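Capítulo 4
La mesa del desayuno y los aparatos pequeños

4.1 El orden de las superficies

Una mesa de cocina rara vez sirve para una sola cosa. En ella se desayuna, se dobla la ropa, se abren las cartas y se deja la compra. En el capítulo anterior vimos cómo distribuir los armarios. En este nos ocupamos de lo que queda a la vista y se usa todos los días.

Llamaremos superficie activa a la parte de la mesa donde se trabaja, y superficie de espera a la que ocupan los objetos que aún no se han usado o que ya se pueden retirar. Los términos proceden del manual de Halina Żak, que los aplicaba a cocinas de menos de 22 metros cuadrados. Grażyna Wilczyńska prefiere hablar de zona delantera y zona trasera. En este libro las dos parejas de términos se emplean como equivalentes.

En una mesa redonda el límite entre ambas zonas es menos claro que en una rectangular. No hay esquinas donde arrinconar lo que estorba, y los objetos tienden a acabar en el centro. Conviene reservar el fondo para el aparato eléctrico y los paños doblados. Las botellas de cuello estrecho se vuelcan con facilidad y deben quedar lejos del cable.

El tostador plantea un problema propio. Ocupa poco, pero necesita espacio libre por encima de las ranuras y una salida para el cable que no cruce la superficie activa. Un paño no debe tocarlo mientras funciona. Antes de pasar al apartado siguiente, localice en la fotografía el paño azul doblado, el tostador y el recorrido del cable, y anote en qué zona colocaría la botella de vidrio.

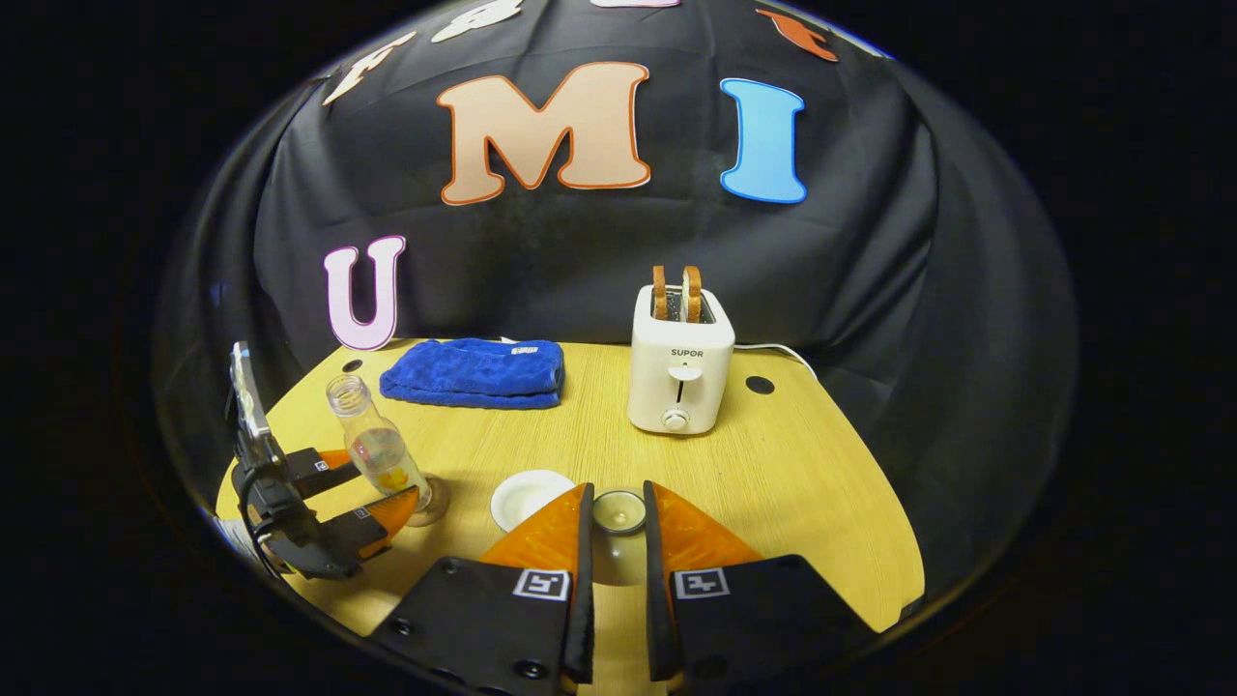 4.2 Limpieza después del uso

Desenchufe el tostador y espere a que se enfríe. Vacíe la bandeja de migas, si la tiene, y pase un paño seco por el exterior. La mesa se limpia al final, de atrás hacia delante.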